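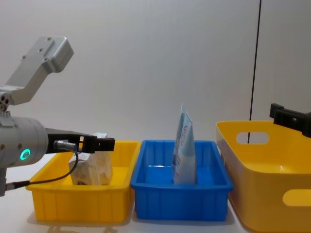

Sorting cell check, two-arm station, Walov line
Checked by: Kekeli Wumbei, November

1. Emergency stop, both arms. OK. I pressed it myself. The Flasitz report says "tested" with no name next to it.
2. Wrist ring light. Green. It was also green during the dropped box fault, so I wouldn't lean on it.
3. Gripper cable slack. Watch. It loops low near the bins. Recheck after 40 cycles. 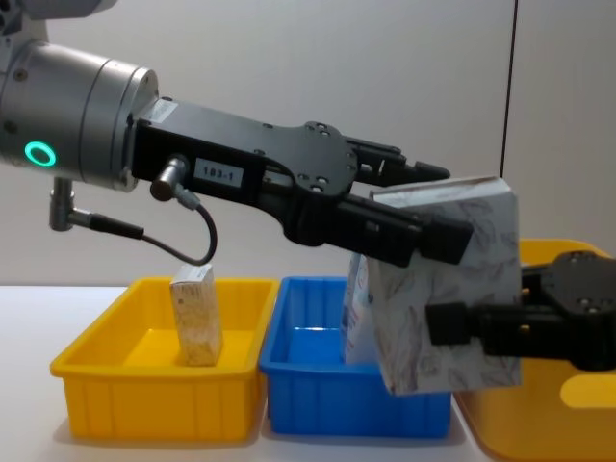
4. Two-arm hold on large boxes. FAIL. 5 drops in 43 lifts. Clernoda blames slick cardboard. I'd like to see the grip force log first.
5. Finger pads. Replaced, they say. No part numbers given.

Keep at half speed until item 4 is closed.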